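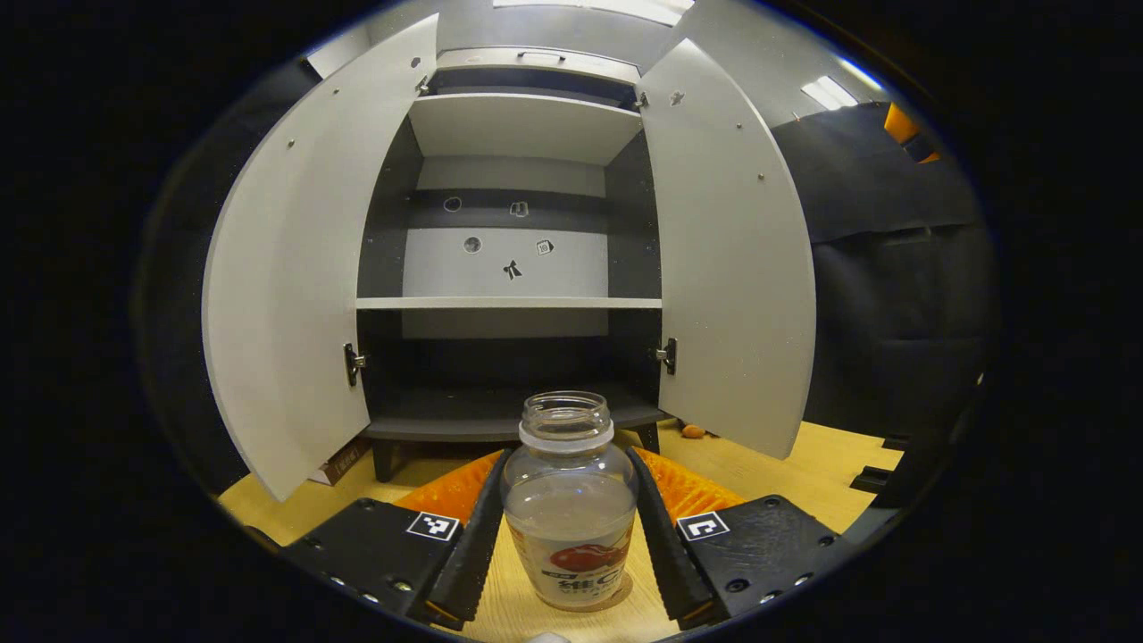
Open jar between the gripper fingers, cabinet doors wide open.

Workshop tips: when the gripper drops a jar

We lost a jar in August. The Povano gripper had closed on it at the neck, the jar tilted on the lift, and 330 ml of sticky drink went over the bench and down into the left housing. The finger on that side stopped short of closing for the rest of the afternoon. Hugo Millet took the housing apart and found syrup dried on the slide. These are the habits we picked up from it.

Grip glass on the body, below the ring at the neck. The ring gives the ribbed pads very little to hold, and a jar held high swings.

Practice with the lid on. If the job needs an open jar, fill it with plain water first and keep the level low.

Close slowly and stop when the pads touch. Lift 5 mm, wait, and look at the jar before going any higher. If it leans, set it down and start over.

If liquid gets on the gripper, cut the power before you reach for a cloth. Loïc Hamel wiped ours while it was live and the fingers closed on his thumb. No harm done, but he had a bruise.

Wipe the pads with warm water and a drop of dish soap. Skip the solvent – it left our old pads tacky. Dry them fully and check the grooves with a flashlight.

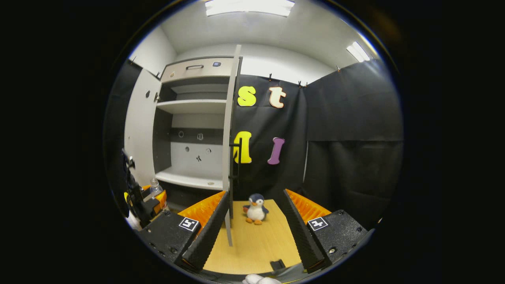 After a fault, test with something soft before you go back to glass. Anything that can fall over without breaking will do, and it should have a shape the fingers have to work around. A small stuffed penguin on the tabletop is about right, with a small beak and feet that stick out in front. Run 17 pick-ups in a row with no slip. One slip and you go back to the beginning.

Check the screws on both housings while you are at it. We found four loose on the Povano, all on the side that got wet.

Keep drinks and spare bottles well away from the fingers' reach. Cabinet doors too – an open door is easy to clip on the way back with a jar.

If a finger still sticks after cleaning, leave the gripper off and tag it.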